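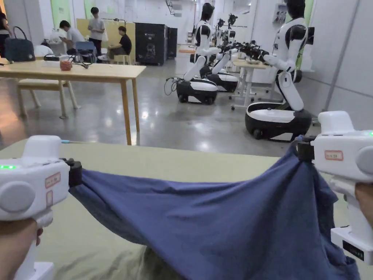 Left/right pose streams drift apart during cloth episodes
Project: Namari recorder
Component: time alignment (Khúc)
Site: Flarkstead
Opened: 2022-08-02
Reporter: Trí Đồng
Status: Fix in review

Summary
When both hand-held grippers are recorded in one episode, the right pose stream falls behind the left. At the start of an episode the two agree. By the end the right stream is 69 ms late. Single-gripper episodes are not affected.

The fault is easiest to find in the cloth stretch task. With a corner in each jaw, the distance between the jaws is limited by the fabric, so the two tracks should move together when the cloth is carried sideways. In the merged file the distance grows and shrinks with hand speed, and the planner reads this as pulling. Replays built from these episodes overstretch.

Steps to reproduce
1. Start Namari with both devices and the alignment module enabled.
2. Grip the cloth by two corners and hold still until both tracks report a valid pose.
3. Carry it left and right over the table without letting go.
4. Stop recording, export the merged episode and plot jaw distance against hand speed.

Expected: no relation between the two. Observed: clear correlation, rising toward the end of the episode.

What was ruled out
Tracking loss. The first guess was that people and mobile robots in view were pulling the visual odometry off. Masking the moving regions changed the pose noise slightly and left the delay where it was. Re-running with the table surface alone as the feature source gave the same delay with worse noise.

Jaw encoder. It uses its own channel and its timestamps are correct on both sides.

Dropped frames. None in the affected episodes. One checked by hand has 1,415 frames per side with continuous sequence numbers.
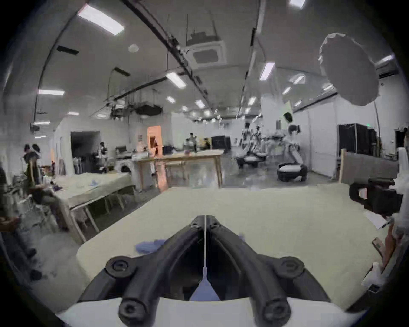 Root cause
Khúc estimates the clock offset between devices once, when the first valid pose arrives, and applies it as a constant. The right device's clock runs slow. A constant offset is fine for a short episode and wrong for a long one.

There is a periodic re-estimate in the code, but it is skipped when the queue holds more than 300 samples. With two pose streams the queue passes that limit early and stays over it. With one stream it never gets there, so the single-gripper tests passed. The limit was added in May to stop a stall in the exporter and has no test of its own.

Workaround
Set resync_on_full to true in the alignment config and restart the recorder. Put both grippers down on the table and wait for the offset to settle before the next episode. The stall may come back on slower machines.

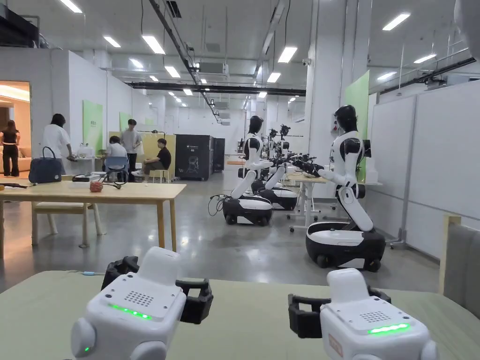 Both grippers set down on the table, green LED bars lit.

Fix
Replaced the constant with a linear model (offset plus rate), updated on every sync message and no longer tied to queue length. The queue limit now affects only the exporter. Merged episodes carry both terms in the header, so older files can be corrected offline if the raw sync log was kept.

Ran the correction over 161 stored episodes. Jaw distance no longer follows hand speed. Two were rejected: the sync log ends early in both and the rate term is not usable. They are marked invalid in the index and not deleted.

Still open: the Zaratar planner reads the old header version and ignores the new fields without a warning. It should refuse the file. 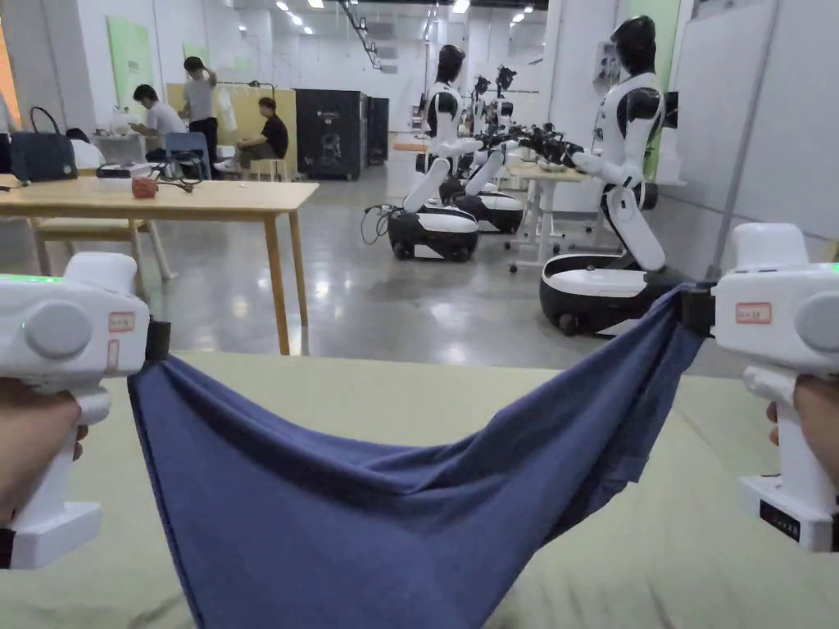

Trí Đồng asked that the branch not be merged until the header check is in the planner. An episode with mixed header versions would load, plan and replay with the old offset, and the log would show nothing wrong. He also wants the rate term printed at the end of each recording, to three decimals, with a warning if it changes sign within an episode.

Both added to the branch. The header check raises an error on unknown versions - the loader no longer falls back to the default. Review requested.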